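Sullano to host four-team youth football tournament in April

Sullano will host the Ambrose Cup for the first time this April, with four under-19 sides playing each other once over six matches.

The hosts are joined by Clerko, Flarkar and last year's winners, Ambrose Town. Three points will be given for a win and the side on top of the table takes the cup. If two teams finish level, goal difference decides.

"We asked for the tournament two years ago and we are pleased to have it," said Myrtle Haddad, tournament director. "The pitch has been relaid and both stands will be open."

Each squad may name up to 19 players. Hazel Pruitt, head coach of Sullano, will name hers at the end of the month – two places are still open after injuries in the spring league.
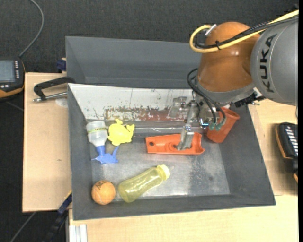
A KUKA robot arm over a bin of assorted objects.

Tickets are on sale at the Sullano ground. Gates open at 2 pm on each match day and entry is free for under-12s.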